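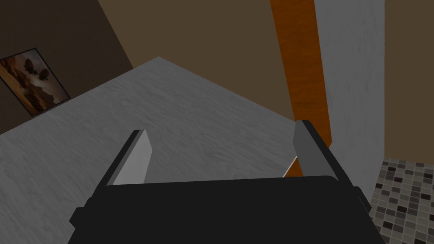

Katis Card Room Club – History and Rules Section

Morin is a card game for four to six players, played with a standard pack and a small pool of chips. It grew out of the betting games of the Dilletti card rooms and is still the liveliest thing on the club's February calendar!

Each player starts with 500 in chips and is dealt 5 cards face down. There are two rounds of betting, with a single exchange of cards between them, and the best hand takes the pool. What gives the game its wonderful bite is the "morin" itself: a player holding no pair may declare it before the second round, doubling the stake for everyone still in.

The Bustov variant, a favourite for long evenings, drops the exchange and turns one shared card face up in the middle. Bluffing is harder and pots grow quickly, so many tables cap the raises at four.

Ties are split evenly, and any odd chip goes to the player nearest the dealer's left.

Page last revised April 19, 2026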